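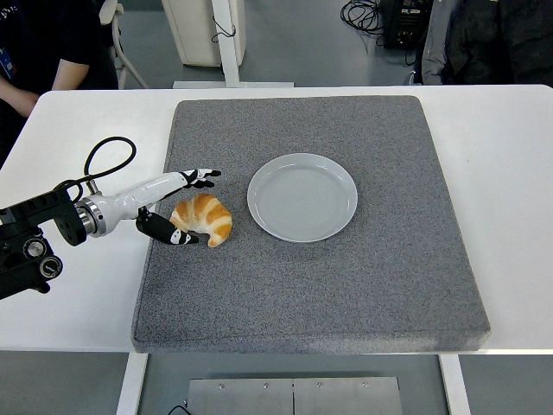
What should I budget for a one-arm food handling setup?

Aníbal Barreto
Planning a small bench for pastry plating, croissants mostly. Herora quoted me 1044 for the gripper, but the arm, stand and table are all separate lines and I've got no feel for what I'm forgetting. Anybody bought one lately?

Lornilov
Fingers! Get spare fingers on the first order, we bought 2 sets and I wish we'd bought 4. Also a textured mat for the tabletop (cheap) and way more cable than you think — ours cost around 30 extra in shipping because I ordered it late. Ask if the mounting bracket is in the quote too, mine was a separate line.

Dondidar
depends on the arm

Csonka
I'd hold some money back for floor space and storage. Rent before you buy if they'll let you, we did that in May and changed our minds on the table size.

We use cookies to remember your settings. Accept | Manage
Contact us | © Community Help | Back to top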